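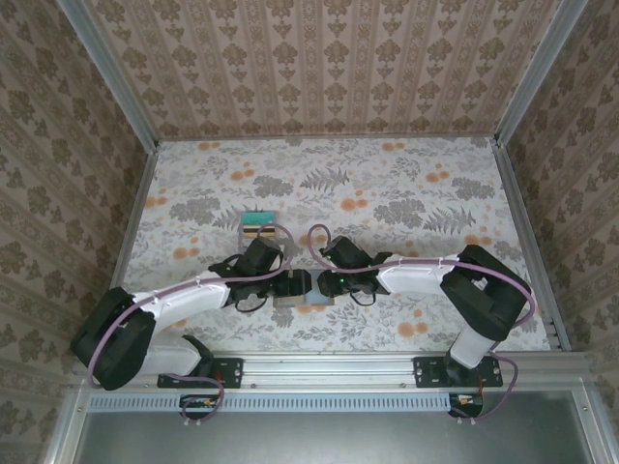 4. What the travel diaries told us

4.1 Getting there

We began this part of the study with a fairly simple idea in mind, which was that players in the Clinach netball competition who spent longer in the car would report feeling flatter at the first centre pass. It's the sort of thing you hear at every country ground, usually from someone unfolding themselves out of the back seat of a hatchback, and we fully expected the diaries to back it up. They did, up to a point, but the story was a good deal messier than the one we'd been telling each other on the drive between clubs, and we'd like to take a little time over it here.

The archive was closed on 4/6/26 and held 441 usable diary entries, gathered over three seasons. A diary counted as usable if the player had filled in the part before the match and the part after it, and had given a departure point we could place on a map. We were quite generous with the second of these. "Nan's place, past the silos" was accepted once the club secretary had explained which silos. Entries were made in Zastia, the phone diary the league already used for availability, so most players were comfortable with it from the start (a few of the older defenders preferred to write theirs on paper and have them typed in afterwards, and their entries were among the fullest we received).

Time in the car, taken on its own, was a poor guide to how a player said she felt. What seemed to matter more was what sort of time it was. Players who drove themselves described stiff hips, tired eyes and a general wish to sit down somewhere that wasn't moving. Passengers on the same road often wrote cheerfully about the music, the stop at the bakery and the long argument over who should play wing defence. One goal keeper from Etov, whose club travels further than any other in the competition, put it this way: "I like the bus. I'd play worse if I lived across the road, I'd have nobody to get silly with first."

We don't want to make too much of a single remark, lovely as it is, but the theme came up again and again in the Etov diaries. It came up much less often at clubs where players mostly made their own way. Whether the bus creates the good feeling or a club with plenty of good feeling is simply more likely to organise a bus is something the diaries can't settle, and we return to the point in Section 6.

4.2 The last stretch before the warm-up

A second matter, and one we hadn't planned for at all, was the walk from the car park. Most of the courts in the competition sit beside a football oval, and on a shared match day the netballers may find the near gates full long before they arrive. At Ristić Reserve the overflow paddock is 600 metres from the courts, over ground that can be heavy going by the middle of winter. Players wrote about this walk with real feeling. They carried bibs, ball bags, folding chairs, somebody's toddler and quite often the oranges as well.

It would be easy to treat this as a grumble and leave it out. We've kept it in for two reasons. The first is that it affected what time the warm-up started, and several coaches told us they'd quietly given up on the full routine at that ground and gone straight to passing in pairs. The second is that the players themselves drew a line between a walk they'd chosen and one they hadn't. At a different ground, where a path follows the creek, one club has made a habit of strolling 1000 metres together before every away match, and the players there speak of it fondly. They call it "doing the creek". Nobody in that club described it as tiring, though it's plainly the longer walk of the two.

Honeylyn Tagle, who carried out the interviews at both grounds, noted at the time that the word "rushed" turned up in nearly every conversation at the reserve and in hardly any by the creek. Her field notes were written before the diaries had been read, so we think this is a fair bit of support from a separate direction. It fits with what the umpires said too. They were asked only about start times, but a couple of them went on, kindly and at some length, to describe teams who "arrive in bits" and take the whole first quarter to look like a team.

We looked at whether any of this showed up in the scores, and we'd ask readers to be gentle with what follows. Match results in a small competition swing about for all sorts of reasons, from exams and seeding time to a wedding that takes out an entire midcourt. Visiting teams that travelled together did tend to start better than visiting teams that didn't. By the final quarter we couldn't see a difference worth reporting. The same held when we set aside Etov, who were a strong side in each season and might otherwise have coloured the whole picture.

Finals were harder again. By September the remaining clubs had usually found the money for a bus, whatever they'd done for the rest of the year, and supporters came along on it as well. Some players loved the company. Others wrote that they missed the quiet of their own car and would have liked an hour without being asked how the ankle was. We've read those entries many times over and have come to think that a change of habit may count for as much as the habit itself, though we've too few finals diaries to do more than raise it.

Figure 3. Two robot arms reaching toward each other over a floral-patterned work surface.

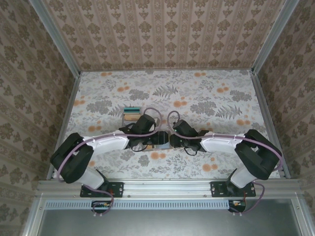 4.3 Getting home again

The trip home received far less attention from us when we designed the diary, and we're a bit sorry about that now. There was one open question, placed at the end, and players filled it generously. They wrote about kangaroos on the road, sharing hot chips, picking over the third quarter, and falling asleep against the window. Drivers wrote about staying awake, and we passed those worries on to the league straight away with the players' permission.

Losing teams who travelled together tended to write longer entries than winning ones. Much of the extra length was talk about the match, and by the end of the entry the tone had often softened. A wing attack who opened with a stern account of her own passing finished with a recipe for slice. Players who'd driven home alone after a loss wrote very little, and some left the question blank, so we can't say how the evening went for them. A later version of the diary asks about it the next morning, when there's been some sleep, and those entries are being collected now.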